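首页 | 小说 | 随笔 | 读者来信 | 关于本站

四月 文/Ifor Watkins

黄方块

我姑姑搬家那回,我是被一箱苹果骗去的。她打电话说家里苹果多得吃不完,你来拿点儿,我就骑着车去了,到了才发现门口堆着纸箱,楼道里还横着一张床垫,苹果倒是真有,搁在箱子最上头,一共也没几个。

姑姑住在Womdale路尽头那栋楼,三楼,住了小半辈子。她要搬到城那头去,跟表妹住得近些。搬家公司叫Sturker,礼拜六一早来,所以我们只有一个晚上。她说得特别轻巧:“就剩客厅那个柜子了。”

那个柜子!我从小就怕它。小时候去她家玩,谁要是把手伸进柜子里,姑姑隔着两间屋都能听见,喊一嗓子,全楼都知道你在偷糖。其实里头没什么糖,都是些她舍不得扔的东西:缠成一团的毛线,几本菜谱,断了弦的琴,一摞盘子,还有用牛皮纸包着、谁也不许拆的东西。

我坐在地板上,把东西一样一样往外掏,姑姑坐在小凳上判生死。她判得很慢。一个缺了口的糖罐,她能抱着说上十分钟,说这是哪年冬天买的,花了12块,卖糖罐的人左脚的鞋是开胶的,后来那人搬到Gostusach去了,还寄过一张明信片来。说完了,往我手里一塞:“扔吧。”我刚放进垃圾袋,她又伸手捞回去了。

就这么着,到九点钟,垃圾袋里只有一双袜子,还是我自己的,走路走湿了脱下来的,不知怎么混了进去。

我说姑姑,咱们定个规矩吧,三年没碰过的就不要了。她想了想说行,然后指着柜子最底下那层说,那层不算。

最底下那层是玩具。我跟表妹的,还有后来街坊孩子落在这儿的。我把胳膊伸进去,一直够到肩膀,摸到一个软软的、有棱有角的东西,角都是圆的。我一下子就知道那是什么了,真的,手比脑子快,还没拿出来呢,我就喊了一声“Kao!”

Kao是那个黄方块的名字。名字是表妹起的,她那时候话还说不利索,看见什么都叫Kao,猫也是,电饭锅也是,后来别的都改过来了,只有方块没改。我们俩拿它当过凳子,当过山,当过一个不爱说话的客人,吃饭的时候给它也摆一副筷子。有一年夏天停电,屋里热得待不住,姑姑把凉席铺到地上,我跟表妹为了谁能枕着它睡打了一架,我赢了,可是它太高了,枕得我脖子疼了两天,我硬是没吭声。

我把它抱出来,搁在墙边,拿袖子擦了擦上头的花纹。那些鼓起来的弯弯绕绕,我们小时候为它吵过无数回。表妹说是一条龙,我说是字,是外国字,等我长大学会了就能念。我现在外国字也算认得一些了,凑近了看,还是念不出来。

姑姑从凳子上探过身来,说这个你记得吧,那年你把它从窗户扔下去,砸着楼下晾的被单,人家上来找,你躲在这个柜子里头。

我说那是表妹扔的。

她说是你。

我说真是她,她说要看看它会不会飞,我还拦了。

姑姑不理我,给表妹拨了电话,开着免提,劈头就问当年方块是谁扔的。电话那头正在炒菜,锅铲响得厉害,表妹扯着嗓子说当然是他扔的,这还用问!我气得在地板上拍了一巴掌,灰都拍起来了。你们看看,这就是亲戚。

拍完我又有点心虚。说老实话(过了这么多年也该说了),我记得那扇窗户,记得被单,记得柜子里的樟脑味儿,就是不记得从谁手里出去的。

“留还是扔?”我问。

姑姑说这是你们的东西,你们定。我就把方块上的浮灰又擦了一遍,往后挪了挪,坐着看它。它比我记得的小多了,我记得爬上去得费好大劲呢。颜色倒还是那么黄,黄里头透着点儿绿,像没熟透的柠檬。 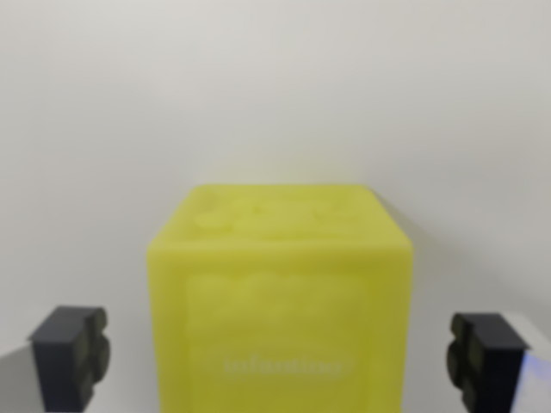 表妹在电话里喊,别扔啊,那是我的,上面那条龙是我先看出来的,你们谁敢扔我现在就打车过去!

我冲着电话喊回去,说那不是龙,是字。

锅铲停了。她说你念一个我听听。

我念不出来,就胡编了一句,叽里咕噜的。姑姑在旁边笑得从小凳上滑下来,一只手撑着地,另一只手还攥着那个糖罐。

后来那一晚上再没扔成什么东西。姑姑煮了面,我们端着碗坐在箱子中间吃,糖罐、断弦的琴、毛线,统统又进了箱子,箱子不够,我下楼去小店讨了几个装方便面的。方块装不进任何一个,姑姑说那就让它自己走,明天让师傅抱着。

第二天Sturker的人来了,两个小伙子,手脚很麻利。其中一个抱着方块下楼,走到二楼拐角停下来,仰着头问我,这个放车厢还是放前头?

我说放前头。

他就把它搁在副驾驶上,还给系了安全带。我骑着车跟在后面,车把上挂着那袋苹果,骑到第二个红绿灯就跟丢了。

来信请寄本站编辑部 | 版权归作者所有,转载请先联系 | 返回顶部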